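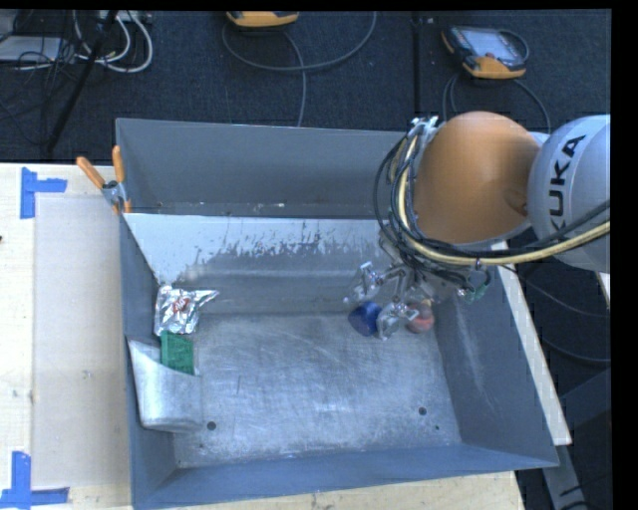
How long does the starter need before I can bake with it?
Plan on 8 days from the first feeding, and up to 13 if your kitchen runs cold.

Section 2. Waking up your Jutetow starter

The crock ships with a packet of dried starter, a lid, a rubber band and a spatula. You supply the flour, the water and the patience.

1. Rinse the crock with hot water. Skip the soap if you can bear to, and rinse twice if you can't.

2. Empty the packet into the crock. It will look like something swept off a workshop floor. Carry on.

3. Add two tablespoons of lukewarm water and stir until the flakes soften, around 13 minutes. Stirring the whole time is optional and a little sad.

4. Add two tablespoons of whole wheat flour. Mix to a thick paste and scrape down the sides.

5. Set the lid on loosely and slide the rubber band to the level of the paste. The band is your only gauge, so try not to use it on the mail.

CAUTION: Never clamp the lid. Gas has to leave somehow, and it will choose the ceiling.

6. Feed once a day, at whatever hour you are reliably awake. Throw out all but a spoonful, then add 50 grams each of flour and water.

Note: On day three the crock may bubble wildly. On day four it may lie there like a wet sock. Both are normal. Gladys Cáceres, who wrote the first edition of this guide, threw away two perfectly good starters before she learned to leave day four alone.

7. When the paste doubles within 8 hours of a feeding, two days running, it is ready. Use 200 grams for the Broltamberg loaf in Section 5.

CAUTION: Gray liquid on top is hunger. Pour it off and feed. Pink or orange streaks are spoilage — discard everything, scald the crock and start with a fresh packet.

Storing it

Once it is lively, the crock can live in the refrigerator with one feeding a week. Label it. The Restrepo test kitchen lost a fine rye starter in September to a houseguest who was only trying to help with the dishes.

For flours other than wheat, see Section 3.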